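Speaker notes - keeping the hand-held gripper pair running
Womport session, Jun 1, 2019

Slide 1. Say who we are and move on. One cell, two grippers, one table. The talk is about upkeep only. Questions on training go to the Pedance people after the break.

Slide 2. Setup. Board goes on the table first, then the rails get checked for play. Marker plates are wiped with a dry cloth before each shift. If a plate has been knocked, redo the calibration before anything else. It takes 5 minutes.

Slide 3. Finger pads. We log every open-and-close run. The left unit had 723 on its pads when we swapped them in March. We now swap at 400. Pass the old pads around the room - people like to feel the edges.

Slide 4. Inserts and screws. Hand tight, then a quarter turn. Don't use the power driver. We stripped one at Fosgate and lost an afternoon.

Slide 5. Cables. Most of our faults start here. Check the strain relief at the gripper end, then follow the cable down to the floor. Keep slack for the full reach of the arm.

Slide 6. Leave both up while you talk about reach and pad wear. 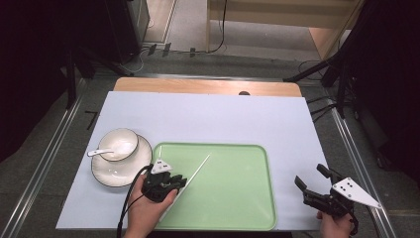 Both grippers by the tray, then the fingers close up.

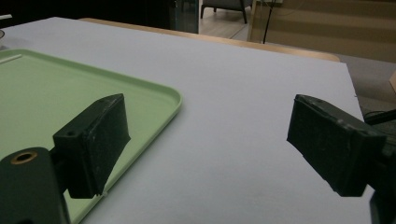 Pierina Piras asked at the Masanja run-through whether the pads could be turned around and used again. She had tried it on her own pair and found that the grip slipped on thin parts, so she went back to new ones. Bring this up if there is time.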